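Stop watering tomatoes every day

The standard advice for greenhouse tomatoes is to water little and often. It is printed on seed packets, repeated at allotment open days, and followed by most of the growers I know at Lurkham. I think it is poor advice for anyone growing in open soil, and it explains a good share of the split fruit on show each August.

Daily watering in small amounts wets the top few centimetres. Roots grow where the water is, so the plant builds a shallow mat that dries out by mid-afternoon. Miss one evening and the plant wilts. Flood it the next morning to make amends and the skins crack. The routine creates the need for the routine.

My own beds get a deep soak every 7 days until the first truss sets, then twice a week. Each plant is 300 mm from the path and has a length of pipe sunk beside it, so the water goes down and does not run off. The soil surface looks dry for most of the week. This alarms visitors.

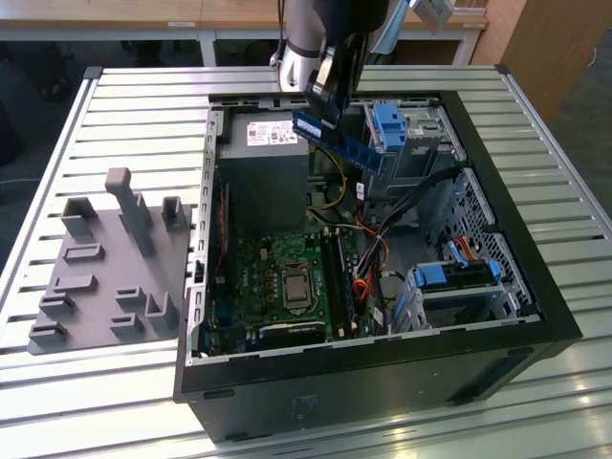 The usual objection is blossom end rot. It is a fair one. The fault lies in calcium reaching the fruit, which depends on steady movement of water through the plant, and a bed allowed to dry right out will suffer. But a deep soak on decent loam does not let it dry right out. Push a finger in to the second knuckle before deciding. If the soil there is cool and sticks to the skin, leave the can alone.

Pots are a separate matter. A plant in a 2 gallon pot has no depth to explore and must be watered daily in hot weather, sometimes morning and evening. Grow bags are worse still. Most printed advice seems to have been written for these and then applied to everything else.

Sandy plots, such as those at the Genditz end of the site, will need a shorter gap and plenty of compost dug in over winter.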